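Wullham Community Help > Events and Catering > Equipment

Has anyone hired the Brodeck two-arm drinks kit?

Posted by teapot_lane, Sunday, April 2, 2023

Hello all, I hope this is the right section, and sorry in advance if I ramble. We run a summer garden party behind the hall and have been offered a weekend's hire of the Brodeck drinks kit for £900, with delivery and one operator included. It's the version with a pair of arms that makes fruit drinks at a table. My sister is all for it and I'm the one who has to sign, so I'd dearly love to hear from people who have had it in for a real event. Is it a nuisance to set up, and will it keep a queue of thirsty people happy?

hallidaygreen

We had it for our open day in March and I'd happily have it back, though I'd go in with your eyes open! It's lovely to watch. The arms share the job over the one glass, and the children stood there far longer than they ever would at an ordinary drinks stall. What it isn't is quick. We timed it at 3 minutes a drink once it had warmed up, so we ended up with jugs of squash at the other end of the lawn for anybody in a hurry. Do keep the menu short as well. Fruit in chunks and ready-mixed juice gave us very little bother, but it took most of a morning to get it happy with our own tumblers, and if I were doing it again I'd ask to use the glasses it already knows.
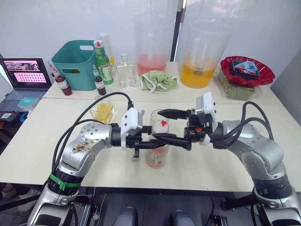

How much room does the kit need?

Two good-sized tables will do it, one for the arms and another behind for the bottles, jugs and laptop, with enough space at the back for the operator to walk past. We also put a rope across the front to keep small hands away, and you'll want an ordinary 13 amp socket within easy reach, under cover if it's at all likely to rain.

pundach_pete

Too dear for what it is. Get a couple of teenagers and a ladle.

mossandmallow

Pete has a point about the money, bless him, but it rather depends what you want it for. We hired ours as the attraction, with the drinks as a bonus, and on that footing I thought it was fair. Two small things to ask before you sign: whether the operator stays the whole day (ours went off for an hour at lunch and it all had to stop), and who pays for broken glasses. Our agreement was vague on both, and it took a few rather stiff emails to sort it out. Do let us know what you decide, I'd love to hear how the party goes.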